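June 16, 2022

Carried on with the two-arm handover demos for Lerlow. Lovisa on the controls in the morning, me after lunch. We have 34 usable runs and want 60 before retraining. Slowed the remote link down to 30 per cent speed for the right arm, which made the closing move less jumpy but each run takes longer.

Lutz asked if we could guide the arms by hand instead. Tried it on the left one. Fine for big moves, poor near the table -- the wrist drifts when you let go. 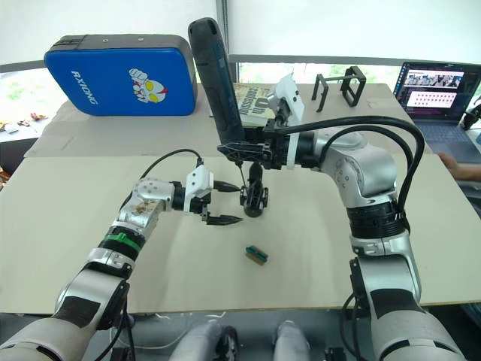
Run 161 has a bad timestamp, so leave it out. Pascal will check whether the ones before it have the same fault. Grip force on the right side still needs a proper setting; I've been doing it by feel. Carola wants the start poses varied more tomorrow.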